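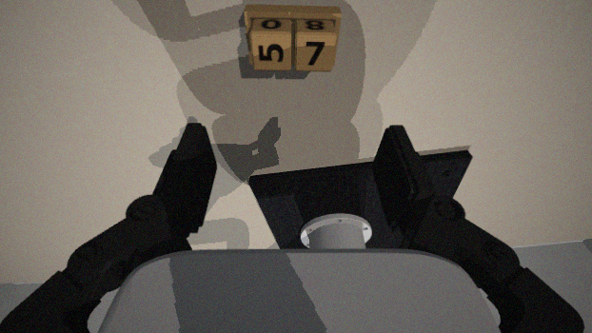
I paid for Stesel out of my own pocket, so nobody gets to be mad at me for this one.

Stesel is the simulation kit from Kirkia. You get a ready-made workshop, a white arm on a table, a black two-finger gripper, and a folder of tasks you can run your own control code against. It costs $86 for a year. The sales page promises that code tuned in Stesel will "walk straight onto the bench." I've heard that one before, and I have a bench.

What the rooms look like

There are 7 rooms in the download and I spent nearly all my time in the workshop. It's well dressed, I'll give them that. Tool chest, metal shelves with cardboard boxes, a red cart by the door, a yellow stripe on the wood floor. None of that helps a gripper close on anything, and my old laptop fan had opinions about it. You can turn the background off, but the switch is on the third page of the settings and resets when you update.

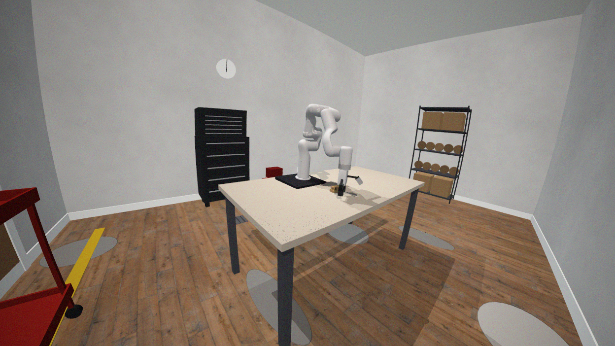

Picking up small blocks

The block tasks are the ones I'd point a beginner to. One small wooden piece, arm overhead, go get it. I ran my usual script 423 times over a couple of weeks and changed nothing but the starting position. My complaint is friction. On the default setting the fingers hold a block as if it had been glued there. Turn it down one notch and the thing squirts out like a bar of soap. I wanted the setting between those two and there isn't one.

I wrote to support about it. Marcelino Villalobos answered the next morning, was very polite, and told me finer friction steps are planned for April. We'll see.

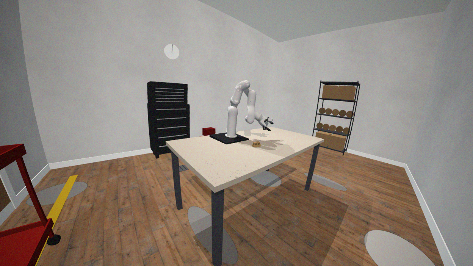 The calendar task

Then there are the number blocks, the desk calendar kind, where you set the date by turning and swapping cubes. I expected a gimmick and it's the best thing in the box. The gripper has to come in at a sane angle and you have to care which face ends up in front, so a lazy script gets found out fast.
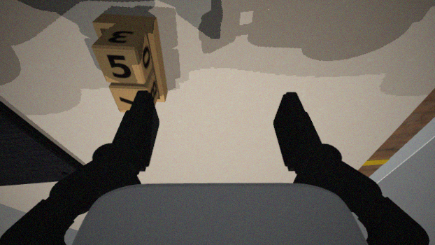

The scoring is another story. Stesel gave me full marks on a run where the cubes ended up showing the wrong number, and the log said "placement complete." Fine, they were placed. If I were grading a student on that file I'd be embarrassed. You can write your own check in 6 lines, and I did, but for $86 I shouldn't have to.

Would I renew? Not at this price, and not before I've seen the friction fix. I still use Brimura for quick tests because it opens in the time it takes to sit down, ugly gray boxes and all. If you teach and need something that looks good on a projector, get the trial and go right to the calendar. Skip the Calvo add-on pack, it's the same tasks with different tables.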